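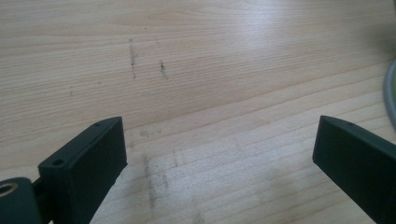
作業台の天板と、指を開いた状態のハンドグリッパー。指の間にも灰色の汚れが見える。

手持ちグリッパー増設に向けた安全・購入前点検表(コメント付き)

4月 水曜日 ニガト・ドガル(Siltadau 自動化準備室)
コメント 11件 シェア 8件

増設の話がいよいよ予算の段階に入りました! 手持ちグリッパーを8台、そのあとに固定アームを1台、という順番で進めます。予算枠は手持ち側が200万円、台と治具と保護具まわりが100万円で、流用は不可です。アームは次の枠で別に申請するので、この表では置き場所と電源だけ見ています。

点検は水曜の午後、Dutitholm棟の作業室で行いました。立ち会いはカムラン・ダニアルさんとシャズィア・キアニさん。後日、ダニッシュ・ヴィルクさんとキムタイ・リイモさんが書き込みを足してくれています。判定は「可」「要対応」「保留」の三つ。要対応が残っていても見積もりは取れますが、発注は止まります。

【点検1】天板の状態
判定:要対応
見るところ:ささくれ、へこみ、汚れ、塗膜のはがれ。
所見:木の天板に黒っぽい筋や点がいくつか付いている。鉛筆なのか、こすれた跡なのか、別の汚れなのかは未確認。手触りでの引っかかりはなし。
・ドガル:次に使う人が「最初からあった」「今日ついた」で迷わないように、跡の位置を紙に写しておきたいです。乾いた布で拭く、だめなら水拭き、それでも残るものは記録して残す、という順番でどうでしょう。溶剤は天板の仕上げが分かるまで使わないでください。
・ヴィルク:台を買い替える案も前に出ていましたが、この程度なら板はそのまま使えると思います。浮いたお金はマットに回したい!

【点検2】照明と映り込み
判定:要対応
見るところ:カメラの位置から見た反射、影の濃さ、時間帯による違い。
所見:天板に光が白く帯になって映り、そこだけ木目が薄くなる。
・キアニ:立って見ているとたいして気にならないのに、グリッパーの目線にするとかなり広いんですよね。つや消しのマットを敷くか、灯具の角度を変えるか。マットは台の費目で買えます。まず灯具を動かしてみて、それから注文しましょう。
・リイモ:マットの色は天板と近いものと濃いもの、両方の見本を取り寄せてほしいです。濃い色だと黒い指が背景に溶けてしまうかもしれません。
・ドガル:見本、頼みました。Khattakは生地の端切れを無料で出してくれるそうで、ありがたい!

【点検3】指の固定と穴まわり
判定:可
見るところ:左右の指のがたつき、先端近くの小さな穴、外側の段にある穴、角のバリ。
所見:左右とも手で揺すってがたなし。先端は平らで角張っている。
・ダニアル:手で触って危ない角はありませんでした。指は消耗品として考えたほうがいいです。樹脂の指は予備を左右一組ずつ、各台に付けてください。
・ヴィルク:予備込みの値段で比べないと、Pullierの見積もりだけ安く見えます。向こうは予備が別売りです。

【点検4】取り付け部と可動部
判定:保留
見るところ:指の根元のすき間、ブラケットの丸い金属色のリング、挟み込みの危険。
所見:開閉は滑らか。指の根元の細い継ぎ目に、手袋の先が入りそうな場所がある。
・キアニ:薄手のゴム手袋で試したら少し引っかかりました。軍手は論外だと思います。使う手袋を決めてから、同じ手袋でもう一度見たいです。
・リイモ:リングの部品は軸受けなのか、ただの飾り輪なのか、業者に確認中です。交換部品の表に載っていませんでした。載っていない部品は壊れたときに値段が分からないので、注文前に必ず書かせましょう。
・ドガル:賛成です。問い合わせの文面は共有フォルダの「質問_部品」にあります。追記は色を変えずにそのまま書き足してください。

【点検5】ケーブルと周辺の物
判定:要対応
見るところ:手の動く範囲に垂れる線、台の縁に寄せた物、足元の配線。
所見:台の端に物を寄せたまま作業を始めることがある。
・ダニアル:線は上から吊るのが一番楽です。巻き取り式の吊り具を台ごとに付ける案で、Khattakに値段を聞いています。
・ヴィルク:8台が同時に動くなら、隣の人の線との絡みも見ておきたい。台の間隔を広げるか、吊る位置を互い違いにするか。私は互い違いがいいと思います。部屋は広げられないので……。

【点検6】対象物の置き方と重なり
判定:可(条件付き)
見るところ:つかむ物の安定、重なり、縁の見えやすさ、滑り。

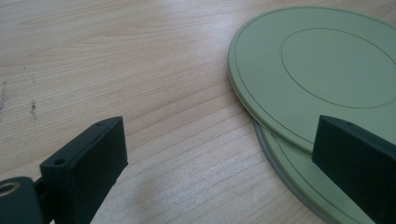
緑色の丸い板状の対象物。下の一枚が手前にずれた重なり。

所見:重ねた状態でも縁は目で追えるが、すき間は暗くて狭い。重ねた対象物は、ずれ方を指定した手順書がまだない。
・リイモ:この項目、私はいちばん楽しみにしていました! 平たくて丸い物が重なっている場面は、指をどこに入れるかで人の癖がよく出ます。上の一枚だけを取るのか、まとめて持つのか、手順書で先に決めておくと後の整理がぐっと楽になります。
・キアニ:指の開き幅の仕様も、見積もりの比較表に列を足しました。丸い物は直径で挟むのか、縁だけつまむのかで必要な幅が全然違います。業者さんには対象物の実寸を渡してください。「だいたいこのくらい」はなしで。
・ダニアル:持ち上げる高さは低めから。条件は、割れ物と刃物を対象に入れないこと。それが守れるなら可です。

【点検7】電源と充電場所
判定:要対応
見るところ:口数、容量、延長コードの状態、充電中の置き場。
所見:壁の口は今の台数には足りているが、増設後は足りない。
・ヴィルク:タップのタップはやめましょう。電気工事は台の費目に入るのか、建物側の費目なのか、総務に問い合わせ中です。建物側ならこちらの枠に余裕ができて、マットも吊り具も全部買えます。
・ドガル:返事が来たらここに書きます。充電棚は扉のない棚で、通路と反対側の壁に。布や紙の箱を同じ段に置かないこと。

【点検8】固定アーム用の床面と囲い
判定:保留
見るところ:床の水平、固定ボルトの可否、人の通り道との距離、非常停止の位置。
所見:候補は窓側と奥の壁際。どちらも床の耐荷重の資料待ち。
・リイモ:窓側は気持ちがいいのですが、光が時間で変わります。データを比べる仕事には壁際のほうが向いていると思います。
・キアニ:非常停止は座ったままでも届く位置にひとつ、入口側にもひとつ。見積もりにはボタンの追加分を必ず別行で出してもらいます。
・ダニアル:囲いの値段を甘く見ていました。アーム本体ばかり見てしまうんですよね。囲い、台座、据え付け、教育の費用も全部書き出したら、次の枠の申請書がずいぶん立派な厚さになりました。

【点検9】手首と肩の負担
判定:要対応
見るところ:持ち重り、握り具合、続けて使う時間、休憩の取り方。
所見:利き手だけで長く持つと、手首の疲れを訴える人がいる。
・キアニ:同じ高さの台に全員が合わせるのは無理があります。高さの変わる台を全部で買うのは苦しいので、まず一部だけ入れて、残りは足台で様子を見ませんか。
・ヴィルク:重さは業者の公称値ではなく、カメラと線を付けた状態で量ってください。Pullierの貸出機が来たら、その日のうちにやります。はかりは私の机の下にあります。

【点検10】見積もりの中身
判定:保留
見るところ:本体、予備の指、カメラの固定具、線、送料、保証の範囲、修理中の代替機。
所見:Pullier、Khattakとも書式が違い、そのままでは並べられない。
・ドガル:比較表を作り直しました。行は部品、列は業者、空欄は「含まない」ではなく「未回答」と読みます。ここを取り違えると合計がずれるので、入力する人は気をつけてください。今のところ合計はどちらも枠に収まりそうで、かなりうれしいです!
・リイモ:保証は「指の摩耗を含むか」を聞いてください。落としたときの扱いも。手持ちの道具は、いつか落とします。
・ダニアル:代替機が出るなら、予備機を一台減らす考えもありです。出ないなら8台のうち一台は棚に置いておく前提で、人の予定を組みます。

【点検11】受け入れと記録
判定:可
見るところ:受け取り場所、箱の保管、番号の付け方、初回点検の担当。
所見:受け取りは一階、開梱は作業室。番号は到着順ではなく台の位置に合わせる。
・キアニ:初回点検は点検3と点検4をそのまま使えます。左右の指に同じ番号のシールを貼る件、貼る面は外側にしてください。内側の平らな面には何も貼らない。
・ヴィルク:箱は保証が切れるまで捨てないでください。前の測定器で痛い目にあいました。置き場は階段下を借りてあります。

要対応と保留の担当
天板の記録と拭き取り:ドガル
灯具とマット:キアニ、マットの見本が届いたらリイモも確認
取り付け部の部品表と手袋:リイモ、キアニ
吊り具の値段と線の取り回し:ダニアル
電源の費目:ヴィルク
床の資料:ダニアル
台の高さと重さの実測:キアニ、ヴィルク
見積もりの空欄埋め:ドガル

書き込みは担当でない人も歓迎です。使ってみて「ここが怖かった」「ここが持ちやすかった」という一行がいちばん助かります。要対応が消えた項目から判定を書き換え、前の判定は消さずに横に残しておいてください。再点検は次の水曜日の午後、同じ作業室です。手袋は各自が普段使うものを持ってきてください。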